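番茄酱里的糖和醋:一瓶调味料怎样走到餐桌中央

本网站使用Cookie以改善您的浏览体验。继续浏览即表示您同意我们的Cookie政策。 [接受] [管理设置]

2025-05-28

Samholm的老街上有一家开了很多年的小餐馆,菜单只有一页,桌上的调味料却有四种:盐、胡椒、芥末和番茄酱。前三样常年不动,番茄酱每隔几天就要换一瓶。老板说,客人点什么都要加,煎蛋要加,炸鱼要加,有人连米饭也要加。

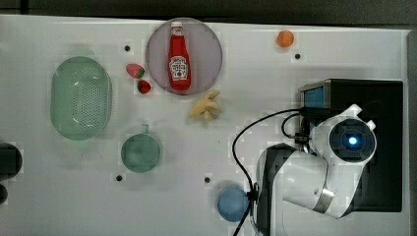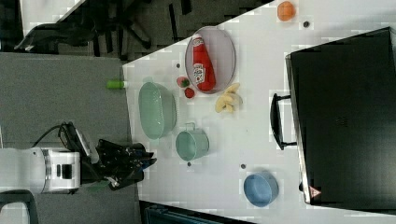

番茄酱最早和番茄没有关系。一般的说法是,这个词的源头在中国东南沿海和东南亚一带,指的是一种用鱼发酵的咸汁。商船把它带到欧洲,厨房里的人没有原来的鱼,也没有原来的气候,就拿手边的东西去仿,蘑菇、核桃、牡蛎、凤尾鱼都用过。那时的成品颜色深,质地稀,用来给炖肉和汤提味,一次只放几滴。番茄加进来是后来的事,糖加得更多又是再后来的事。今天说到番茄酱,多数人脑子里出现的是一只红瓶子,白盖子,白标签上印着红字和一颗小番茄,就像第一张照片里躺在粉紫色盘子上的那瓶。连玩具厨房里也少不了它,小孩还不认识字,已经认得这种红色。

研究饮食史的Colette Hoarau把这个过程叫作“换芯”。名字留下来了,里面的东西换过好几轮。她在Novine大学教书,办公室的书架上有两层放的是旧食谱,有印刷的,也有手抄的。她花了几年时间整理其中与番茄有关的部分,做了一份目录,收进3,164条做法,凡是提到用番茄熬成浓汁、装瓶存放的都算在内。其中直接用了“番茄酱”这个名称的并不多,大量条目写的是“番茄汁”“冬天用的番茄”或者“红色的那种”。

“家里人自己用的食谱,不需要写清楚名字。”她说,“写的人知道是什么,看的人也知道。麻烦的是我们。”

目录里较早的做法普遍很酸,也很咸。番茄带皮煮烂,过筛,加醋、盐、丁香、肉豆蔻和辣椒,再煮到只剩原来的一小半。糖的用量很少,有些干脆不放。它们的用途和现在也不一样,主要是配冷肉,或者在冬天没有新鲜番茄时拿来煮汤。当时的家庭主妇最关心的是能不能放住。有一份手抄食谱的边上写着一行小字:“去年的坏了,多放醋。”下面换了一种墨水,又写:“还是坏了。”

放不住的原因,今天看来很清楚。番茄本身有酸度,但不同品种、不同成熟度的差别很大,熬煮的时间也不一致。瓶子用软木塞封口,外面再浇一层蜡,密封的效果全看手艺。早年的工厂为了解决这个问题用过各种防腐剂,又为了让颜色好看加过染料,原料有时是罐头厂剩下的皮和芯。后来对食品添加剂的管理严了,厂家只好另找办法:用更熟的番茄,放更多的醋和糖。熟番茄果胶多,酱体也就更稠。现在人们熟悉的那种口味,有一大半是在解决保存问题的时候顺便定下来的。

口味一旦定下来,就很难再动。Tellusum镇上的Sabatier酱料坊试过。这家作坊规模不大,厂房在镇子南边的坡下,旧砖墙,前面一个院子用来卸货。每到收番茄的季节,附近农户的拖车从早上排到中午。作坊原先只做油浸蔬菜和辣椒酱,后来开始做番茄酱,第一批按一份老食谱来,醋多糖少,放了丁香,一共装了400瓶。

结果卖得很慢。买的人多半是出于好奇,回头客很少。有顾客把开过的瓶子带回来,问是不是坏了。作坊的人当场尝了一口,没有坏,就是这个味道。第二批他们把糖加上去,丁香减掉,再把酱打得更细,不到一个季节就卖完了。

“我们自己还是喜欢第一批。”作坊的生产主管说,“员工食堂现在用的还是那个配方。可是店里不能这么卖,人家买番茄酱,要的是番茄酱的味道。”

这句话听起来有点绕,意思并不难懂。番茄酱在很多人那里是吃到的第一种调味料,时间早到本人都不记得。它甜、酸、咸都有,还有番茄熬煮以后浓缩出来的鲜味,几种味道的比例很平,哪一样都不突出。小孩不肯吃的东西,蘸一点就肯吃了。大人长大以后再去吃别的番茄酱,总拿最早的那一种来比,比出来的结论通常是“不对”。

Hoarau在课上做过一次品尝,参加的学生有52人。她准备了2种酱,一种照着旧食谱熬,一种是超市里买的,都装在没有标记的小碟里,配白面包。绝大多数学生认出了超市的那种,也更喜欢那种。她后来让学生写下对旧式番茄酱的印象,收上来的纸条里出现最多的词是“像药”,其次是“像圣诞节”。她认为两个说法都指向丁香。在这些学生的经验里,丁香属于热红酒和姜饼,放进番茄里就成了一件错事。

她没有因此得出什么关于年轻人口味退化的结论。在她看来,旧食谱里的那种酱本来也是一时一地的产物,用那么多香料,一部分是为了味道,一部分是因为相信香料有助于保存,还有一部分是为了体面。家里待客,端上来的酱里有肉豆蔻,说明这家人买得起。等香料便宜了,这层意思没有了,用量自然会减下来。

瓶子是另一条线。玻璃瓶曾经是番茄酱厂家的招牌,透明,能看见里面的颜色,等于告诉顾客没有掺假。缺点人人都知道:倒不出来。番茄酱静止的时候很稠,受力以后会突然变稀,所以拍瓶底的人常常先是一滴也没有,接着半瓶扣在盘子里。各家有各家的办法,有人斜着拍瓶颈,有人伸一把餐刀进去搅,有人提前把瓶子倒过来立在墙角。软塑料瓶出来以后,挤一下就行了,这些办法也就慢慢没有人教了。

Samholm那家餐馆到现在还用玻璃瓶。老板的理由是塑料瓶放在桌上不好看,挤到最后还会出声。店里每晚打烊后有一道活,把各桌剩下的半瓶收到后厨,瓶口擦干净,盖子拧下来用热水烫过,第二天早上再摆出去。新来的服务员头一个星期主要就学这个。瓶口的螺纹里最容易积一圈干掉的酱,颜色发黑,客人看见了会倒胃口,所以要用小刷子一圈一圈刷。

至于番茄酱该不该放冰箱,各家吵了很多年。酱里的酸和糖足够多,开瓶以后在室温下放一阵一般没有问题,餐馆桌上的就是这么放的,因为用得快。家里用得慢,放在外面时间长了颜色会变暗,味道也会发闷,多数厂家在标签上建议开瓶后冷藏。自己熬的要另当别论,糖和醋的量往往比工厂里少,应该一直冷藏,并且尽早吃完。

自己熬其实不难,只是费时间。Sabatier作坊给来参观的人发一张纸,上面写着家用的做法:熟透的番茄洗净切块,和一个切碎的洋葱一起小火煮到软烂,过筛去皮去籽,回到锅里,加盐、糖和白醋,不盖锅盖,慢慢收到能在勺背上挂住。后半段要不停地搅,锅底一糊,整锅都会带苦味。纸的背面是空白的,留给人记自己的改动。有人寄回来过几张,一张写着加了苹果,一张写着把白醋换成了米醋,还有一张只写了三个字:太甜了。

Hoarau把这几张纸也要了去,编进了她的目录。

订阅我们的每周通讯,最新文章将直接发送到您的邮箱。您可以随时退订。 [输入邮箱地址] [订阅]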